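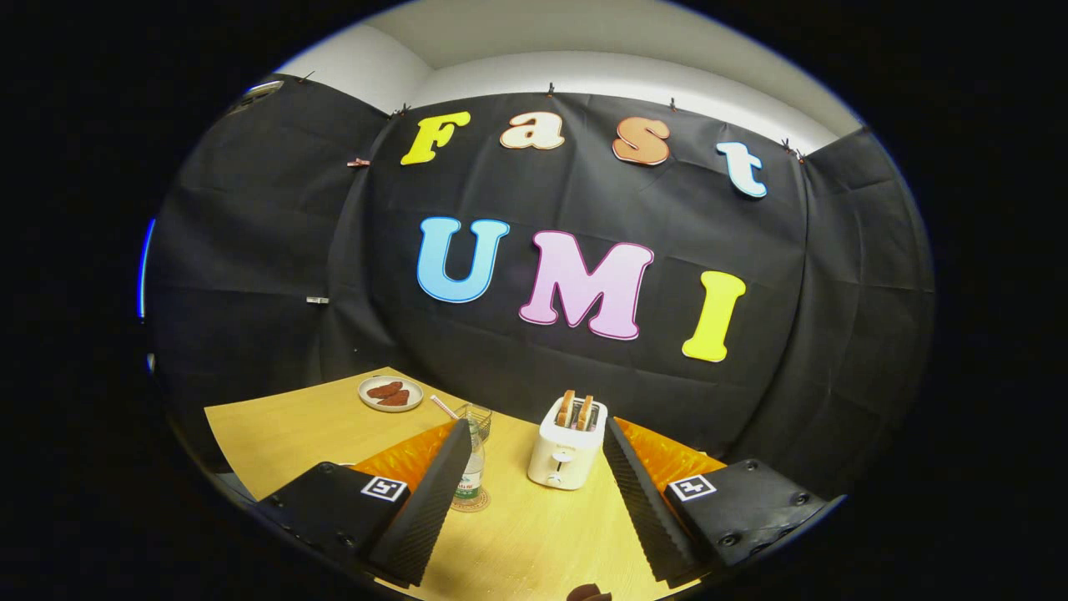

The breakfast table at Paltmont, with the gripper open around the toaster.

Toast is up! The teaching room at our Paltmont workshop has moved on to breakfast, and Tomos Rosser has hardly left it since May. He holds the gripper in his own hand, goes through a job at the table the way he'd like the arm to do it, and then does it again with the plate or the bottle shifted a little. There are 16 jobs on the Lirora list now, and over 200 demonstrations saved for the toaster alone.

What I love about doing it by hand is how quickly you get a feel for it. I had a go before lunch (slow, a bit wobbly, great fun) and by my fifth try I'd stopped thinking about my wrist and was just thinking about the bread. Aurelio Salinas still prefers driving the arm remotely from the Guthrie office, and he's very good at it, but he gets through far fewer runs in a morning — and he'll admit that if you bring him a coffee.

We'd like to reach 700 demonstrations across the whole list before the arm gets its turn. If you'd like to try teaching, sessions run 90 minutes and beginners are very welcome. Put your name on the sheet by the Stokamer bench, and tie back long sleeves before you start.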